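Progress report, November: comparison of two hands for the Barua kitchen tasks
Prepared for the Lornel program office by the Plodville group 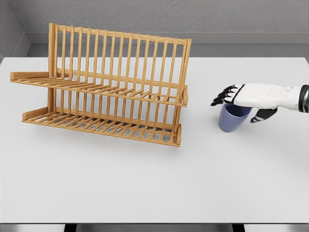 In this period we finished the first comparison in simulation. We have 2 hands under test: the Drondik gripper, with two parallel fingers, and the five-finger hand. Both are mounted on the same arm model and use the same controller, so that the difference in results comes from the hand.

The task is to pick up a cup from the table and put it on the dish rack. For each hand we planned 1000 trials, with the start position of the cup changed every time. The five-finger hand has 972 valid trials. The others were stopped by the physics engine when the fingers went into the cup wall, and we do not count them as success or as failure. We are repeating them now with a smaller time step.

First observations. The gripper is faster and easier to tune, but it needs a good estimate of the cup position. The five-finger hand accepts a larger error in position when it comes from the top — on the other hand, the thumb sometimes touches the cup too early and pushes it away. We changed the closing order of the fingers for this reason, and the new setting is under test.

Delays: the contact model of the rack took longer than we planned. The thin dowels make the simulation slow, and we had to simplify their collision shapes.

Next period: finish the repeated trials, add plates to the task, and send the full table of results for both hands. We ask for no change in the budget.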